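Llevo desde julio queriendo contar lo que pasó con el brazo, y como ya me han preguntado en tres comidas distintas, lo dejo por escrito y así no lo repito.

Quien lea este blog sabe que estoy en el grupo de Dudarau que intenta enseñar a un brazo pequeño, el Kinell, a ordenar cosas de casa. Cosas modestas: tapas, frascos, cajitas. Los primeros ensayos los hicimos con tazas y salieron tan bien que nos confiamos un poco, la verdad. Entonces Melati propuso pasar al tocador, que es donde todo es pequeño, resbala y se toca con lo de al lado.

Fue un miércoles, ya de tarde. El brazo tenía que sujetar un organizador transparente por el borde y colocar una polvera al lado. Lo sujetó, sí, pero la pinza siguió cerrando. El límite de fuerza estaba en 43, que era el valor de las tazas, y para un acrílico fino era una barbaridad. Se oyó un crujido muy seco y Ademir le dio a la parada de emergencia... y el brazo tardó 2 segundos en soltar. Dos segundos, con la mano de Vanderleia a un palmo - todavía me pongo nerviosa al recordarlo. No le pasó nada, gracias a Dios, pero el organizador acabó en la basura y nosotros sentados en el suelo sin hablar.

Así que volvimos a lo básico, que es mirar cómo lo hacen las manos de una persona.

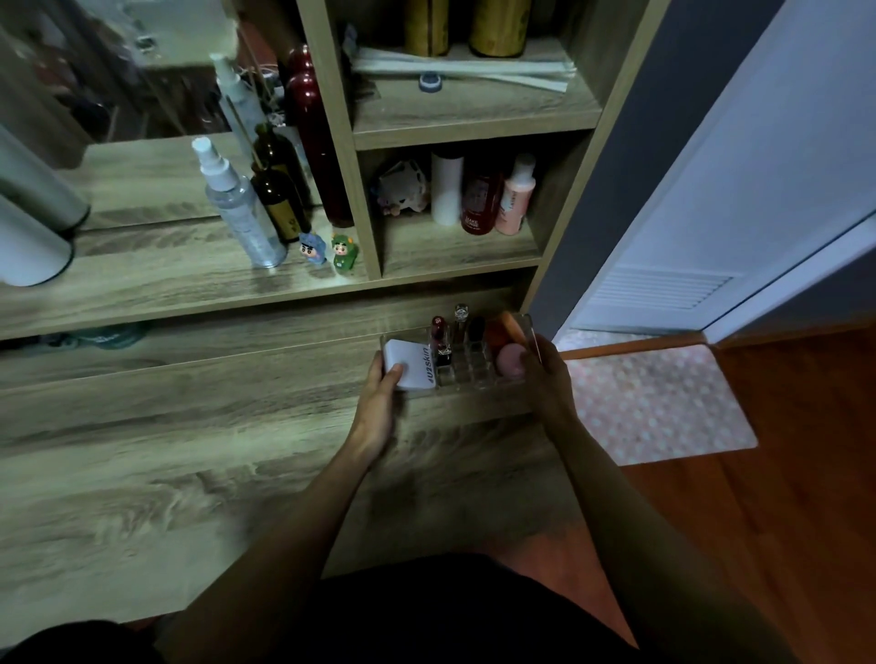 La polvera en una mano y la otra en el borde del organizador.

Una mano no aprieta porque sí, va preguntando. Eso me lo decía mi abuela cuando yo rompía huevos, y mira por dónde.

El fallo de la parada nos costó más encontrarlo. Daiane revisó los registros con una paciencia que yo no tengo y vio que la orden se quedaba en cola detrás del movimiento en curso. Ahora la parada corta por un circuito aparte, y la fuerza empieza baja y sube solo si la pieza se desliza. Repetimos el agarre 100 veces con piezas de sobra y sin nadie cerca, y no se rompió ninguna. También pusimos una raya de cinta en el suelo que no se cruza con el brazo encendido, ni para recoger un tapón.

Me queda por probar con frascos de cristal, que me dan bastante más respeto. Si alguien ha peleado con pinzas y envases finos, que me escriba, que leo todos los comentarios aunque tarde en contestar.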